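Teaching a gripper where to grab, before it ever touches metal

I'd been promised coffee and a look at some handles, and I got both. The Rurier lab is up two flights of stairs behind the bike sheds, and by ten in the morning the researcher I'd come to see was already on her second mug and apologising for the state of the whiteboard.

She works on grasping, or more exactly on the bit just before grasping, when a robot has to decide which part of a thing to take hold of. Her method is called Plimora and it lives entirely in simulation for now. I asked her to explain it as she would to her mum.

"You pick up a bag by its strap," she said. "You don't stop and think about it. A robot looks at a shape and sees loads of places it could close its fingers, and most of them are rubbish for the job you want done next."

So Plimora tries lots of them! It suggests a grip, runs it in the simulator, gives it a score and has another go. The part that she's proudest of is that the score doesn't stop at "did it hold". A grip on a lever gets marked on whether the lever could then be turned, and a grip on a tool on how the tool sits afterwards.

I wondered how many goes that takes. "The old version wanted 3,000 tries per object before it settled down," she told me. "We're at 1,774 now, and I'd love to get to 100, but I'm not going to promise that to anyone with a tape recorder." (It was my phone, but fair enough.)

The saving comes from a step the team calls Lam, which throws out bad grips early by looking at the shape alone. It was written in a hurry one September and she's still slightly cross that it works so well. "I had a much cleverer idea. It took me months and it was worse."

What does it get wrong? Thin things, mostly, and anything bent. A rod with a corner in it puts the weight well off to one side of the fingers, and the early scoring didn't care about that at all. She also grumbled about smooth round bars, where a tiny error in the angle makes a big difference to the score. I liked how readily she listed all this. She had a whole page of failures pinned by the door.

The simulator they use, Flulto, is a plain sort of place, with no room and no furniture. I said it looked a bit lonely and she laughed. "Every cupboard I add is something else to go slow. I want the handle, the hand and the answer."

We pulled two chairs up to her screen and went through some of the work, door handle first and then the paint roller. 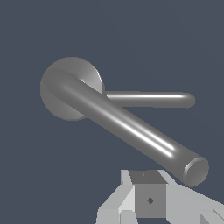
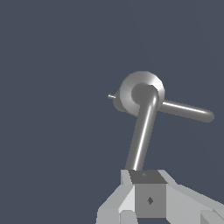
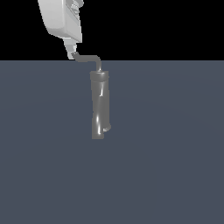
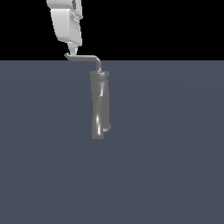 Plimora at work in simulation: the gripper with the handle (first two pictures) and holding the paint roller by the end of its bent rod (last two).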